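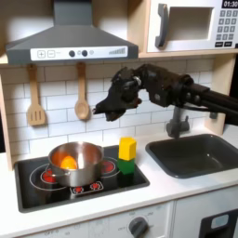 Budget for second arm + hand, sanity check wanted

Equipment purchasing > Manipulation

tallowgate
Posts: 61
I have to put a capital request in by the end of March and would like it picked apart before finance does it for me. We are a small manipulation group at Pritthorpe. Current kit is one arm with a multi-fingered hand, working at a toy play kitchen: pot on the cooktop, orange toy egg or ball, a couple of toy blocks, sink next to it. The request is for a second arm and hand of the same type so that we can run two stations.

Lines so far:
Arm, Ukis, same model as existing
Hand, Zarkon, same model as existing
Controller and safety stop
Mount and plate
Spares for hand (3 finger modules)
Second play kitchen
Service cover, Roussel, two years

Questions. Is three finger modules enough for two hands? Is the Roussel cover worth having on the arm as well as the hand? And has anyone got away with sharing one controller?

mk_brannock
Posts: 1,204
Three is low for two hands. We ran one Zarkon hand for 400 hours before the first finger went and then lost two more within the month. The tendons wear together, so they fail together. I would hold a full set per hand and drop something else.

Don't share the controller. You can, on paper. Every time one station faults they both stop.

pelmet
Posts: 338
What is the hand for? If the tasks are egg into pot and block off block, a parallel gripper does that for a small fraction of the price and needs no finger modules at all. I would want to see the dexterous tasks listed before I signed anything.

tallowgate
Posts: 61
Pick and place is the baseline. The list after that is the utensils on the rail (slotted spatula and spoon, both hung handle-up), the knob on the lower front and the microwave door. A gripper will do some of the knob work. It will not do much with a spatula once it is off the hook.

pelmet
Posts: 338
A gripper will hold a spatula perfectly well if you put a flat on the handle. People have been doing that for years.

mk_brannock
Posts: 1,204
Then you have modified the object, and the comparison with the first station is gone. If he has a year of work on the hand, the second station has to be the hand. Otherwise it is a different project and should be a different request.

pelmet
Posts: 338
Or the first project was overspecified and this doubles it. I am not being difficult for the sake of it. We bought two hands on the same argument and one has been in its case since the autumn.

ostler_9
Posts: 87
On service cover: read the Roussel terms for wear parts. Ours excluded tendons and fingertips, so the cover paid for the wrist electronics and nothing else. We claimed once in two years. On the arm I would not bother. Arms either arrive faulty or run for ages.

Lead time matters more than cover. The last hand we ordered took 237 days from purchase order to dock. If your money has to be spent inside the financial year, check whether "spent" means ordered, invoiced or delivered.

tallowgate
Posts: 61
Invoiced, I'm told. I'll get that in writing.

237 days is worse than I had assumed. The quote says sixteen weeks.

ostler_9
Posts: 87
The quote always says sixteen weeks. Ask for the date in the order acknowledgement and a penalty clause. You won't get the clause, but the date tends to move to something closer to the truth.

quillfeather
Posts: 19
Can I ask about the kitchen line? We are about to buy one and I can't work out whether to fix it down.

mk_brannock
Posts: 1,204
Fix it down. Screw it to a plate, put the plate on the same base as the arm. A toy kitchen is light and a hand reaching down over the counter will shift it the first time it touches the rim of the sink. Ours crept a few millimetres a week and we blamed the calibration for a good while.

Also buy two of whichever kitchen you choose, and keep one boxed. Toy ranges get changed without notice, and the new version will have the tap somewhere else.

quillfeather
Posts: 19
Thanks. Does the plate need to be metal?

mk_brannock
Posts: 1,204
Ours is. I've seen thick ply used. Stiffness is what you are paying for.

tallowgate
Posts: 61
Agreed on the boxed kitchen — I'd budgeted one and have changed it to two. It is the cheapest line on the sheet by a wide margin, so I may as well stop worrying about it.

Revised version after the above:
Arm, Ukis, no service cover
Hand, Zarkon, Roussel cover subject to the wear parts wording
Own controller and safety stop
Mount, plate, fixings
Finger modules, full set per hand
Two play kitchens, one to stay boxed
Duplicate blocks, pot, utensils, egg
Installation, in-house, 296 hours

pelmet
Posts: 338
296 hours of whose time? If it is existing staff, finance will ask what they are not doing meanwhile. If it is not costed, the supplier's installation will look expensive next to it and it may not be.

tallowgate
Posts: 61
Technician and one research post. It includes mounting, cabling, risk assessment, calibration, and repeating the baseline tasks on the new station until the figures agree with the old one. The last item is more than half of it. A supplier wouldn't do that part at any price.

pelmet
Posts: 338
Split it into two lines then. Installation, and commissioning against station one. The second is defensible. As one lump it looks like padding.

I still think you should price the gripper option and put it in as an appendix. Even if you reject it. Somebody on the panel will ask.

mk_brannock
Posts: 1,204
I'd go along with that. Half a page, with the utensil tasks as the reason.

tallowgate
Posts: 61
Fine. Split done, and I've asked for a gripper quote with the same mounting pattern so it would at least fit the arm if the hand is late.

ostler_9
Posts: 87
Check the wrist connector as well as the bolt pattern. The adaptor is extra, and on ours it had its own lead time.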